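**Speaker notes: choosing which demonstrations to keep (two-arm tabletop work)**
Slot is 20 min with questions. Start on slide 1 while people are still sitting down.

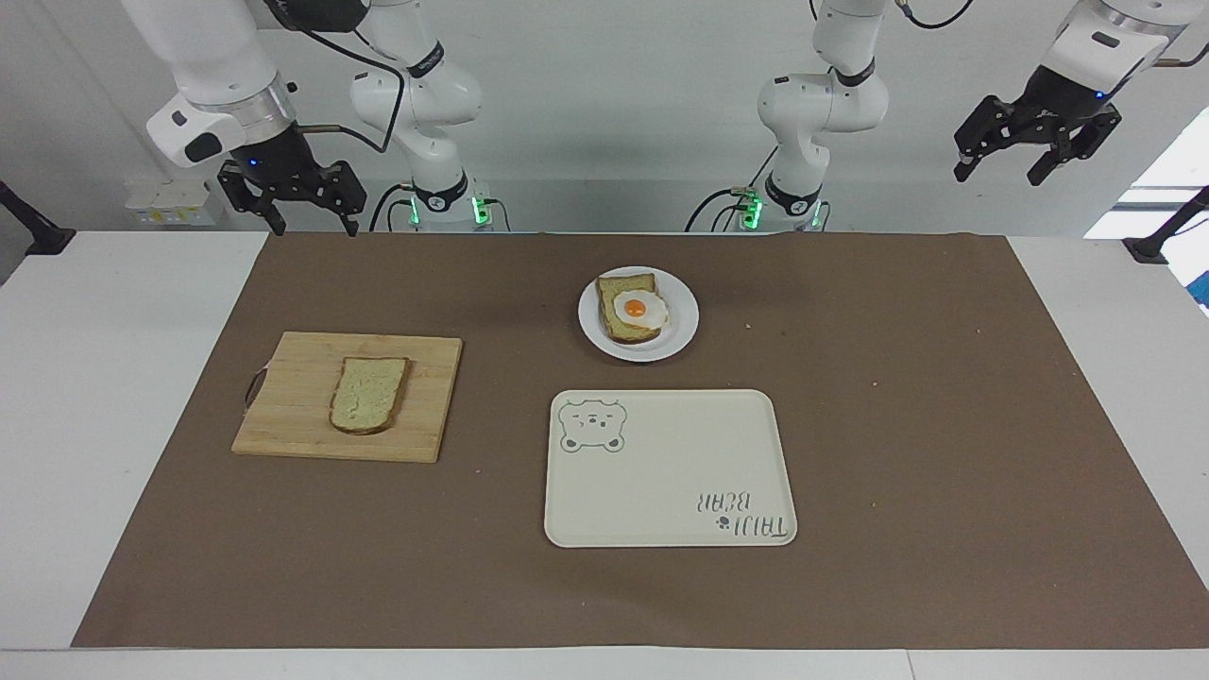 *Slide 1. The sandwich task: one slice on the board, one on the plate with the egg on it. Both grippers open and clear of the food.*

Leave slide 1 up for the whole introduction. Say the name of the method once (Redeck) and move on.

## Slide 2: the question

- We train two-arm policies from teleoperated demonstrations. Everyone here does something similar.
- Usual habit is to collect as many as the budget allows and train on all of them.
- We asked how much of that data the policy needs, and whether we can tell before training.
- Don't go into the history of imitation learning. It took four minutes in the practice run.

## Slide 3: what Redeck does

- Start with the full pool, 2000 demonstrations over all the kitchen tasks.
- Split each one at the points where a gripper opens or closes.
- Embed each segment with the Nunum encoder. It stays frozen.
- Group the segments, then draw evenly across the groups until we have 400 demonstrations.
- Point at the slide here: the sampling is per group, and long pauses get dropped before grouping.

If someone asks why we split on the grippers: it is cheap, the signal is already in the log, and it gave cleaner groups than fixed windows.

## Slide 4: why bread

Go back to slide 1 for a moment if there is time.

- Bread bends and tears, and a fried egg slides. A small error in grip height shows up straight away.
- The board and the plate sit at different heights, so the policy can't learn one fixed approach.
- The tray is a third surface on the mat. We move it between trials.

## Slide 5: main result

- 200 trials per policy, same start positions for both.
- Redeck subset: 187 successes.
- Full pool: slightly lower, and the gap is within noise. Say this plainly. We are claiming the same performance from a fifth of the data, and no more than that.
- A random subset of the same size did clearly worse. Show the bar, don't read it out.

## Slide 6: where it fails

- Most failures are at first contact, when a finger lands on the crust and pushes the slice along.
- A few are handovers where the second arm closes late.
- Rare recoveries are under-sampled. If a group holds only a handful of segments we still draw from it, but the policy doesn't see enough of them.

## Slide 7: second site

- Repeated on the Quintela bench with different lighting. Same ordering of the three policies.
- Ernus controller on both benches, so we can't say anything yet about other hardware.

## Slide 8: next

- Choosing during collection, so operators stop early on groups that are full.
- Code and segment labels out in July. Check the link works before the talk.

Backup slides: encoder comparison, group sizes, scoring rules for a torn slice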